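Popular Music Ensemble: Handout for Unit 2
Writing and Arranging Original Material

Tutor: Nadhirah Sitompul
Rehearsal supervisor: Jaanus Raudsepp

This unit follows the cover version assignment. Each group is now required to prepare one original song for performance in the Kinberg Room. Groups remain as they were in Unit 1 unless a change has been agreed with the tutor.

Starting points

Most groups begin with a riff, a chord pattern or a short vocal line. Record it as soon as it can be played from start to finish, even if the words are missing. Early recordings are a useful record of tempo and key, both of which tend to drift over several weeks of rehearsal.

When the first idea is in place, decide what the second section is for. A chorus may lift the melody, thicken the texture or simply repeat a phrase the listener will remember. In a trio there are few instruments to add, so contrast often has to come from the drums or from silence.
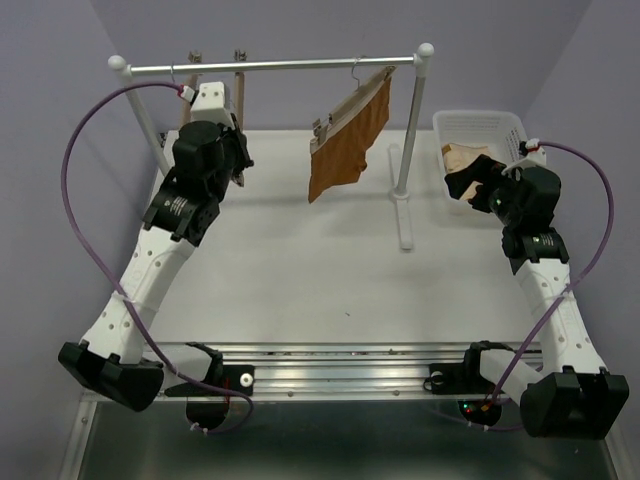

The bass part deserves particular attention at this stage. Students who have learned mainly from recordings often double the guitar throughout – try holding the root under the verse and moving only at the chorus.

Credits and splits

Agree in writing who wrote the words, the melody and the arrangement before the song is performed. A form is available from Yusri Rondonuwu. Groups which share all credits equally should still complete it.

Assessment

The song should last no longer than 240 seconds. Submit a lyric sheet, a chord chart and a rehearsal recording. The written commentary counts for 30 per cent of the unit mark and should refer to at least one of the set listening tracks by Ternow or Hikaler.

Drafts are due on Wednesday, April 12, 2023. Late drafts will be marked but will not receive written comments.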